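Thursday, notebook, fingers again

Set up by 9:40, which is early for me. Goal for the day: long fingers against the short stock ones on the two-arm rig, litter pickup, head camera only. Kristýna wants a recommendation before she orders spares from Onumeck, and she wants it in one line. I told her she could have one line or a true one.

Fingers first. The long ones are the narrow black pair. They reach down past the rim of a bin without the gripper body bumping into anything, and they can pinch a flat thing off tile if you come in low. The price is that they flex. Close on something stiff at 59 percent force and the tips toe out, so you're holding it with the middle of the finger and hoping. The stock fingers don't flex at all and can't pick up a wrapper to save their lives - they skate over the top and close on air with great confidence.

Controller is the Vaněk box, old firmware, because the new firmware has opinions about cable length. Gains left where Ľubica had them in October. I did bump the grip timeout to 1,000 ms after the left side kept declaring victory before it had finished closing.

Spent a while on two-handed work with soft paper, which I had put off. Both grippers take a share of the same wad and neither one knows what the other is feeling, so if the right closes harder it slowly steals the whole thing and the left follows along like a dog on a leash. Dropping the right to 44 percent evened it out. Crumpled paper is kind to bad force control. I would not try this with a mug. 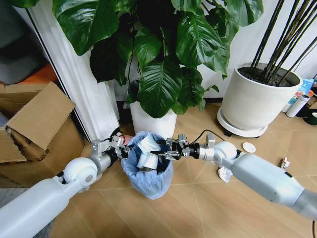
Both grippers on the white paper, over the bin.

Camera notes. Head view is fine for reaching into the bin as long as the wrists stay wide. Once they come together, the metal covers the very spot you want to see. Ľubica says mount a wrist camera. Ľubica always says mount a wrist camera. She may be right, but the Clilldale one adds another cable per arm and I'm already watching the existing black one on the right as if it owed me money.

The plant is worse for the segmentation than I expected. Big glossy leaves right behind the bin, lots of highlights, and the mask keeps offering me a leaf as a grasp candidate. Cropping the top of the view fixed most of it. Did not move the plant. If it only works without a plant it doesn't work in Clomville either, where the lobby is practically a greenhouse.

Small objects on the floor, by how much they annoyed me:

Toothpaste tube: good with long fingers across the body. From the cap end it squirts away.
Tissue packet: fine if it has a fold standing up, otherwise three tries and a bad mood.
Round white lid: no. Flat disc on flat tile, nothing to get under. Stock fingers also no. I'd like to see Kristýna's one line cover this.
Crumpled paper: anything works. I could do it with chopsticks.
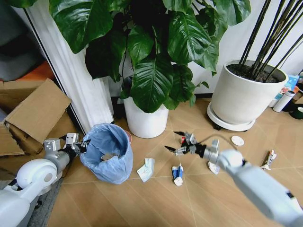 Approach angle matters more than which fingers are on, and I should have tested that first. Coming in at a slant the lower finger touches down early, the arm reads contact, and the controller stops politely with the object still on the floor. Straight down is much better but the elbow has to swing out, and near the big planter there isn't much room for it. Lowered the contact threshold on the right arm only. Left arm untouched so there's something to compare with.

Also the tile joints. A fingertip dragged along the floor finds every one of them and the force trace looks like a zipper. Filtering it hides real contacts too. Left it raw.

For Kristýna: long fingers, stiffer if Onumeck can make them, don't buy more of the stock pair. That's nearly one line.

To do: rubber on the fingertips, try the lid again with a push-to-wall move, ask Ľubica where the 3 mm hex key went, back up the Vaněk config before anybody updates it.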